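Company News | Refurbishing
June 2, 2025
By Consuelo Yupanqui

Stultside opens its new desktop repair room in Curnthorpe

I'm so happy I finally get to write this one! Our new repair room is open, and it's all about giving old office desktops another few years of work. Side panel off, tower laid flat on the bench, and then we get into the memory slots and the processor socket.
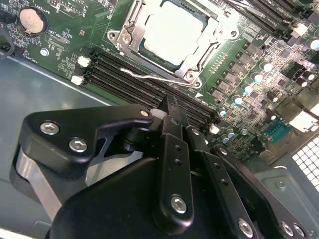 We started planning back in March, when Shigeru Ikeda and I were still fixing towers in a hallway (my back remembers). Last year we passed along 2,082 computers, and we'd love to beat that. Memory is my favorite fix, by the way – it's quick, and people really notice it.

"I wanted benches where you can lay a whole tower down and still have room for your elbows," says Shigeru, who set up the room. He got them! 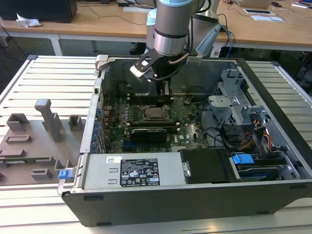 Bringing us your old desktops

We take drop-offs of up to 12 towers at a time. Got more? Call Yasir Naqvi at Stultside and he'll set up a pickup. Please keep the power cords with them.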